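Reuse of Old Office Computers in Small Firms
Student project report, spring semester

3. What the firms do with their machines

We visited two firms, Sonel and Farkas, and sent a questionnaire to 40 others. Together they own 566 desktop computers. Our first question was simple: at what age does a computer leave the desk, and where does it go after that? Most of the firms do not have a written rule. At Farkas the machines stay until somebody complains. At Sonel they are changed when the warranty ends, also when they still work well.

The old machines usually go to a storage room. In the questionnaire many firms wrote that they keep them "for parts", but only a few could name a part which they had really used again. Memory and power supplies were named most often. Processors were named rarely, as the newer boards do not accept them. 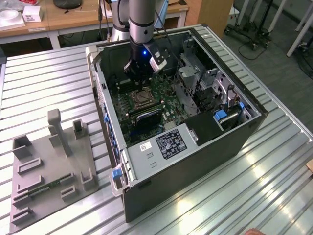

Figure 2. Desktop tower with the side panel removed.

3.1 Cost of keeping and cost of selling

Storage looks free, but it is not. Sonel pays rent for the room, and we calculated that the part used by old computers costs the firm 3600 euros in a year. A local buyer, Dedness, offered 1000 euros for everything in it. The owner found this offer too low and refused it. In our opinion this was a mistake, because the value of the machines goes down every month and the rent stays the same.

We must say that our calculation does not include the work of deleting data. Both firms were afraid of this step more than of the price. They did not know who is responsible if a disk leaves the building with customer files on it. For this reason we recommend that the disks are wiped or removed on the day when the computer is changed, and that one person signs for it.

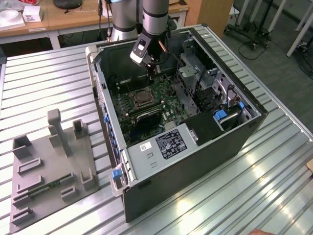
Zsófia Szalai remarked on our first draft that the rent would be paid in any case, also with an empty room, and that we should count it as a saving only if the firm can really give the space back or use it for something else. We accept this point. Sonel has a contract until October and cannot make the room smaller before then, so for this year the saving is only the money from the sale.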